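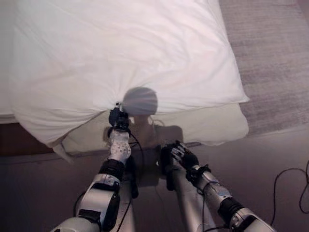 Bedding that won't stay put – how do you lot make yours?

oksana_b
Posted June 19, 2025
Right, I need opinions. I've got a spare room to get ready before my sister comes and I am losing my mind over the bed. I bought a new duvet and two big white pillows from Doson and every time I make it up it looks lovely for ten minutes, then everything slides towards the carpet side. The pillows are so fat they hang over the edge of the mattress! Do you make the bed from the bottom up, or get the pillows sorted first? And does anyone still bother with a top sheet?

kylie_lowther
Pillows last, always. If you put them on first you end up lifting them off again to pull the sheet tight, and then they're creased. I do the bottom sheet, top sheet, blanket, then go round and tug each side till it hangs even. Takes me four minutes, and that's with the dog helping.

Esben V
Disagree with Kylie on the top sheet. It ends up in a knot round my ankles by morning. Duvet and nothing else. What does make a difference is picking the sheet up in the middle and giving it a proper shake before you lay it down, otherwise you spend ages chasing folds from one side to the other.
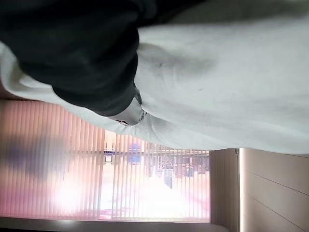 White cloth in soft folds, vertical blinds behind

ida_hollmann
Lovely light for doing beds, near a window. You'd be amazed what you miss with the lamp on. Anything with a mark goes straight back in the basket.

kylie_lowther
Esben, if it's round your ankles you aren't tucking it in! Hospital corners. My nan would have had words with you.

Esben V
Your nan never met my feet – I'm six foot four and I kick.

oksana_b
Ha, ok, so one vote each on the top sheet. What about colour? I'm tempted to give up on all white and go for a pale blue, but I've got a checked cushion I want to keep out and I'm not sure they'd go together.

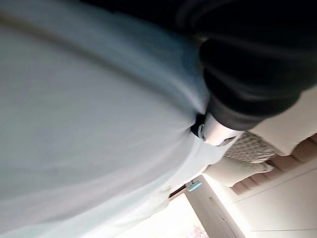
Pale blue with the grey and white cushion and a plain off-white pillow

ida_hollmann
Oh, they go together beautifully! Blue and grey are both cool colours, and a light wood headboard stops it all feeling chilly. I'd keep it to one patterned cushion though.

tsehay_g
Agree about the blue, not about the one cushion. Two at least, or it looks lonely. On the sliding, try a smaller pillow. I had the huge Hulier ones and sent them back in May, they were forever on the floor.

oksana_b
Might keep the big ones for propping up with a book and get flatter ones for sleeping on. Going to have another go tonight, pillows last this time. Still undecided on the top sheet, sorry Kylie.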